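Stone-Look Floors and Pale Walls: Our Little Gallery of Corners

10 May 2026
By Naledi Khumalo

I've been meaning to put this page together for a good long while, and a quiet Sunday with the windows open has finally given me the chance. If you've been following along, you'll know I have a soft spot for dark gray stone patterns underfoot, the kind with fine veins wandering wherever they please, and an even softer spot for the plain, pale walls that let a floor like that do the talking.

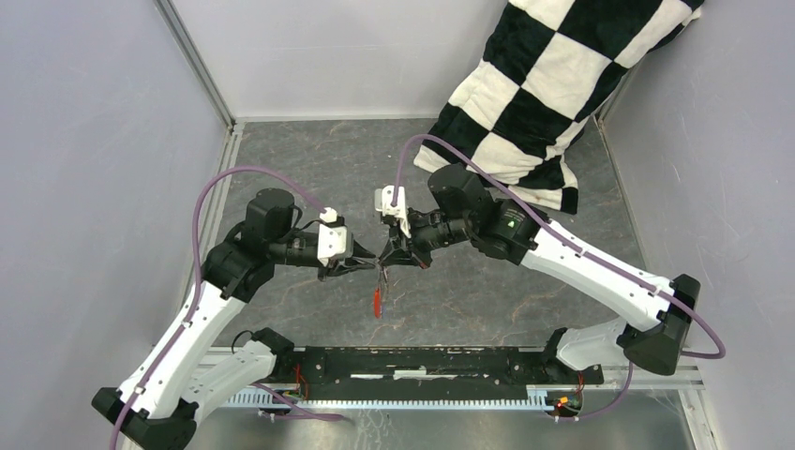
Dark gray stone pattern, with pale and brownish veins, and a small, thin something hanging near the middle.

I do love how irregular the veins are. Some patterns look as if the same branch had been stamped over and over, and once you've spotted the repeat you can never stop seeing it. Fine, uneven lines are so much kinder to live with, and that touch of brown warms up the gray more than you'd think. My friend Beril Gökçe put a dark floor like this in her hallway two years ago, and she still sends me pictures of it when the afternoon sun comes in!

Now, the walls. The one on the left is a pale gray with a bit of lavender to it, and the back wall is a light gray. I'm very fond of that lavender tint, and I went through a whole stack of paint cards from Climach last spring trying to find something close for my own back room. The nearest I came was a card numbered 503, and it looked lovely in the store and rather pink at home, so please do buy the small pot first and paint a good big patch — bigger than you think you need — before you commit to the whole room.

There are small scuffs and specks here and there on the smooth wall surfaces, and I'd leave them be. Smooth pale walls pick up marks if you so much as walk past with a bag on your shoulder. When mine bother me I go over them with a soft damp cloth and a drop of dish soap, very gently, and then I make a cup of tea and stop looking.

A few of you asked after the last gallery how I'd bring more color into a gray corner like this one. I'd stay with mauve and purple. There's a thick mauve-purple cable arching over on the left, and against all that gray it's the first thing my eye goes to. A cushion or a lampshade in that shade would be plenty for a small room.

Songül Çınar has promised me pictures of her pantry shelves for the next page, and I'm hoping to have them up before the end of May. If you have a gray corner you're proud of, do send it along, and tell me what's on the floor.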